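### 3.2 Why people keep a sweater they no longer wear

We had expected, going into the Hillham interviews, that people would talk mostly about money. A good sweater costs a fair amount, after all, and it seemed natural that its price would decide how long it stayed in the house. What we heard was a good deal more tender than that. Of the 818 households that returned our wardrobe diary, a great many wrote at length about knitwear, often spilling over into the margins, and the word that came up again and again was "still." It still fits, it still smells of the cabin, it still might come back.

Knitted things also seem to be sorted in a different spot from other clothes. Shirts were judged on the hanger, but sweaters were carried to the bed and laid out (Figure 1, blue knitwear on a bedsheet), and several diary keepers told us, rather sweetly, that this was where they changed their minds. 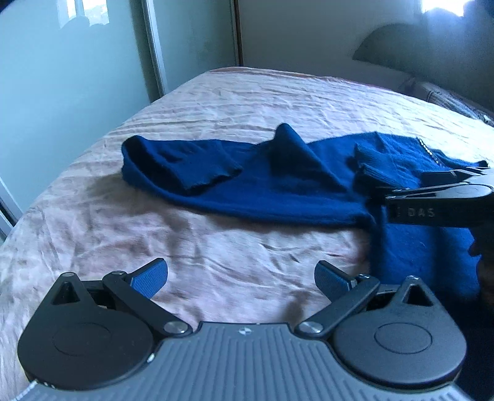 ### 3.3 Folding, storing and forgetting

Eklund's older survey of closets, which drew on 3000 garments, treated storage as a neutral step between wearing and discarding. We would gently disagree. In our diaries, a sweater that went to the back of a deep shelf was very often a sweater that had been let go of already, even if it took its owner another winter or 2 to say so. One woman in the Jundik district found a cardigan she had been mourning as lost, folded under the spare blankets, and wrote a whole happy page on it!

Handling mattered too. People who refolded their knits each season could describe the cuffs, the thin elbows and the mended places from memory, while those who left them alone tended to write only the color.
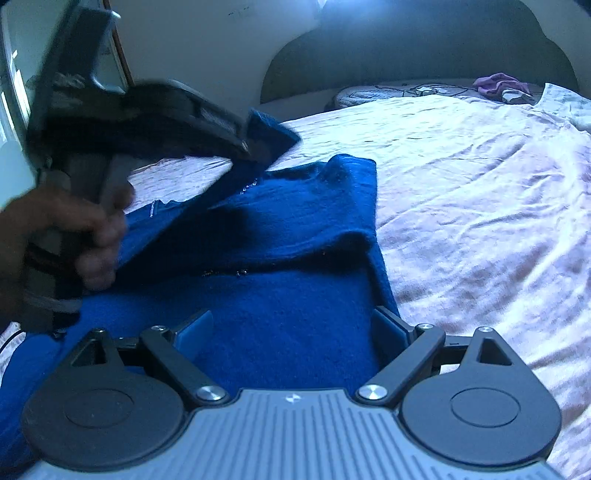
*Photo: Itix. Deep blue fabric on a pale sheet.*

We asked 500 of the diary keepers to take part in a second round in March, when heavier clothes are usually put away, and their answers were warmer and longer than the first. Many had gone back to the shelf in the meantime. A fair number had started wearing something again, and we return to that group in Section 4, along with the question of who does the mending.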